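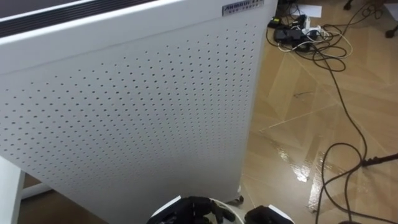
Is the Riltano dust mitt worth buying? For blinds and baseboards it is, but skip it for anything greasy.

Home Reviews Cleaning Contact

I've had mine since February and washed it 17 times. It's a thick fluffy glove — one size, a bit big on me — and it grabs dust like crazy!

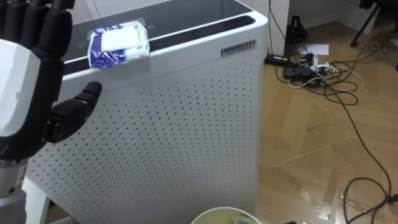 It also fits between slats if you pinch two fingers together. The cuff started fraying after wash 7, though.

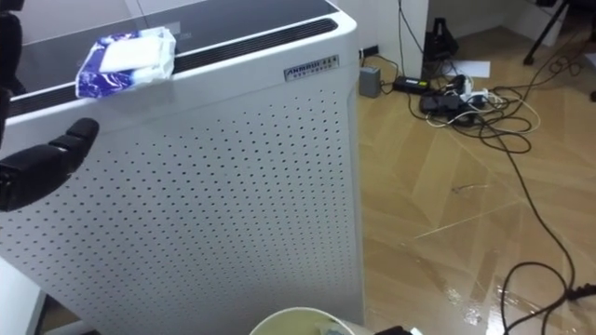 Stains are where the mitt gives up. Sticky fingerprints just smear. For those I still grab wet wipes, like the pack sitting on top of the air purifier, and use the mitt after.

17 shares 2 comments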